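Mukine Fold Relief Map of Pludham Island

Wall and table map, third edition
Product code: MK-811
Scale: 1:100 000
Sheets: 4, joining

Overview

The Mukine relief map covers the whole of Pludham Island, from the harbour at Dresadum in the south to the lighthouse reserve on the northern cape. It is intended for travellers planning routes across the interior, for schools, and for accommodation operators who want a durable reference map at the front desk. The third edition replaces the second edition in full. Sheets from the two editions should not be mixed, as the sheet lines have moved.

Relief is shown by contours and hill shading. The highest point marked is the summit of Mount Qureshi, at 811 metres. Contours below the coastal road are drawn at half the standard interval, so that the low dunes and the salt flats behind Dresadum can be read properly.

Coverage

Sheet 1 shows Dresadum, the ferry terminal and the southern beaches. Sheet 2 shows the western cliffs and the walking track along them. Sheet 3 shows the central ranges, including the only sealed road over the divide. Sheet 4 shows the northern cape and the offshore islets, with an inset plan of the old town of Dresadum on the lower margin.

The inset plan names all streets inside the former walls. One-way streets are marked with arrows. Car parks are marked where they are open to visitors all year; seasonal parking near the beaches is left off.

What is marked

Sealed roads, gravel roads and vehicle tracks have separate line styles. Walking tracks are shown dashed in red, with a finer dash where the ground is rough or the route is poorly signed. A total of 63 bays and beaches are named. Local names are printed first, with the English name in brackets where one is in common use.

Drinking water points, fuel, clinics, campgrounds and bus stops have their own symbols. The symbol key is printed on the back of every sheet, so a single sheet can be carried without the rest of the set.
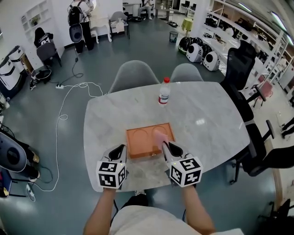
Bus routes are numbered in blue. Timetables are not included, as the summer and winter services differ and the changeover usually falls in October. Ferry routes are shown as far as the sheet edge, with the destination port in the margin.

Material and finish

The sheets are printed on a synthetic stock that resists tearing and can be wiped with a damp cloth. The colours are rated for indoor display. In a window that gets direct afternoon sun, expect the red of the walking tracks to fade first. Pencil and water-based marker can be removed from the surface. Solvent-based marker can not.

Folded sheets fit a standard jacket pocket. The flat version is supplied rolled in a cardboard tube and should be left under even weight overnight before mounting – books on each corner will do.

Mounting the full set

Trim the right-hand margin of sheets 1 and 3 to the neat line before joining. The overlap is marked by a thin grey rule. Work from the south upwards, and check that the road over the divide meets at the sheet edge before fixing anything permanently. Double-sided tape is suitable for plaster and painted board. Spray adhesive may lift the ink.

Grid and GPS use

The grid is metric, with lines at one-kilometre spacing. Latitude and longitude are given as ticks along the margins. Set handheld receivers to the datum printed beside the scale bar. Magnetic variation is given for the centre of each sheet.

Limitations

The map is not suitable for marine navigation. Depths are not shown, and the rocks off the western cliffs are marked in outline only. Track closures in the central ranges are not recorded on the sheets – check the notice at the trailhead.

Versions

Folded set, all sheets, in plastic wallet
Flat set, all sheets, rolled in tube
Single folded sheet (state the sheet number when ordering)

Page updated September 23, 2026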